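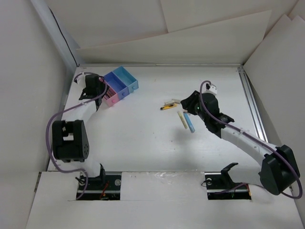

Page 89

## Erside small-parts drawer units

The Erside is a small drawer unit for a desk, sewing table or shed bench. It suits buttons, beads, fuses, picture hooks, stamps, drill bits and the other bits and pieces that otherwise end up in a jar. We sell it in two widths, narrow and wide. Both are the same height and depth, so they line up when placed side by side.

### Drawers

Drawers slide on a moulded rail and have a stop at the back. Lift the front slightly to get past the stop and take the drawer right out. Each one has a lip pull across the full width and a slot above it for a paper label. A sheet of blank labels comes in the box.

Dividers are sold separately. They drop into grooves in the drawer walls and can be moved without tools. The narrow drawers take up to two dividers. Dividers from the old Plummont range do not fit, as the grooves were a different width. If you still have Plummont units, we hold a small number of spare drawers for them – ring first to check the colour.

### Stacking and fixing

Units stack two high on a bench without fixing. For anything taller, use the wall plate on page 90. The feet of the upper unit sit in the recesses on top of the lower one. Load the bottom drawers first if you are storing screws, washers or sinkers.

Screws for the wall plate are not supplied, as the right ones depend on whether you are going into brick, stud or plasterboard. The plate has slotted holes, which gives a little room to level the unit after the first screw is in.

### Colours

Grey, white and dark green. Drawer fronts can be ordered clear or in the body colour. Green is made to order and is usually ready by the end of February for orders placed over the summer break.

### Cleaning

Wipe with warm water and a drop of dishwashing liquid. Do not put the drawers in the dishwasher, and keep thinners and acetone away from the clear fronts, which will go cloudy. Glue residue from old labels comes off with eucalyptus oil on a rag. Rinse afterwards.

### Label cards

Tovico label cards are cut to the Erside slot and come in packs of 1,000, plain or ruled. They can be written on with pencil, biro or marker. The ruled card is slightly heavier and is the better choice for drawers that get handled all day.

### Ordering

Order by model, colour and front, for example "Erside wide, grey, clear fronts". Mixed cartons are fine. Counter orders placed before noon on Friday can be picked up the same afternoon, except for green.

Schools and clubs can ask for a trade price on larger orders. Contact Ayman Benmoussa at the Tazi counter, and include the delivery address so he can work out freight.

### Spares

- Single drawer, narrow or wide
- Dividers, pack of ten
- Replacement feet, set of four
- Wall plate (page 90)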